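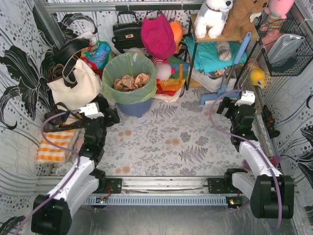

Notebook, blurb project, 1 September 2020

Back on the Trenex age scores. The claim we are meant to be checking is that Trenex can read the back-cover copy of a teen novel and give an age band as good as the one a children's librarian would give. I still don't believe it, but I'm trying to write down what I did before I write down what I think.

Input is the Skasdale list, 1277 titles, fiction only, shelved as teen or young adult. Toivo stripped out the ones with no blurb, the ones where the "blurb" was three press quotes and a prize sticker, and the duplicates where hardback and paperback carry the same text. Leaves 1055. I checked the first two pages of his removals by hand and would have kept one of them (a verse novel whose blurb is a stanza from inside). Left it out anyway so the set stays his.

Ran the lot twice with the same settings. The scores moved between runs for a few titles. Small moves, but the Akov people told us the scoring was fixed and would come out the same every time. Either it isn't or we have a setting wrong. Emailed them, no answer yet.

What the scores look like

Most of it piles up in 12 to 14. That looks good on Arash's chart until you remember that most of the list was shelved as 12 to 14 in the first place. A tool that said "13" to every book would look pretty good on that chart too. I asked Arash to add the always-13 line so we can see how much better Trenex does than no tool at all. He says it will make the chart ugly. Fine.

Things that push the age up, as far as I can tell from reading the top end:
– the word "secret" near a family word (mother, sister, uncle)
– any mention of a body
– long sentences, even when the book itself is written in short ones
– "darkly funny"

Things that push it down: animals, school, exclamation marks. There is a novel on the list about a boy whose horse is put down after a barn fire, and it got scored for nine-year-olds. I've read that book. The vet chapter alone would get us letters.

The bigger worry is that blurbs are ads. They are written by someone in marketing who may have read the book and may have read a one-page summary. Oskari used to write them and says he would tone the same story up or down depending on which shelf the sales team wanted that season. So if Trenex agrees with the shelf label, maybe it has only picked up what the sales team wanted it to pick up. I can't see how to pull those apart with the data we have.

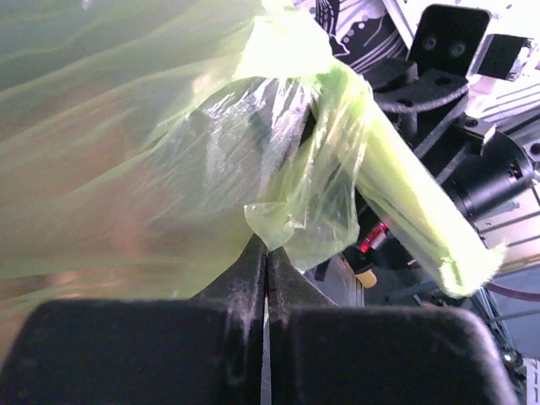
Hand check

Lauri and Urho each banded a random draw of some 537 blurbs in July, working apart and without seeing the scores. (The draw file says one thing and the returned sheets differ by a row or so, hence "some". Must sort that out before anyone quotes it.)

They agree with each other less than I'd hoped. Urho goes older on anything with religion or cults in it, Lauri goes older on illness. On romance they both shrug and put 14. Trenex agrees with Lauri about as often as Urho does, and the Akov summary will want to call that "human level." I'd call it three guessers reading the same ad copy.

Better test: take 4 books, have both of them read the whole thing, band it, then compare with their own blurb-only band from July. If a person changes their mind after reading the book, then the blurb wasn't enough to go on, and no tool working from the blurb can fix that. Four is far too few to prove anything but it's what we can get read before the next meeting. Candidates so far: the horse book, the second Ikonen, and whatever Lauri and Urho disagreed on the most. Need one more that isn't grim.

Arash thinks I'm being unfair and that a rough band is still useful for sorting donations into boxes. Maybe. Boxes are low stakes. Putting the number on the public catalog page, where a parent will read it as advice, is something else, and that is what Akov is selling.

To do
– rerun with the same seed, log both outputs side by side
– always-13 line on the chart
– Toivo: list of removed titles with a reason for each
– find out what Trenex was trained on. Asked twice now
– get two copies of each of the four so they aren't waiting on each other
– count the rows in the July sheets properly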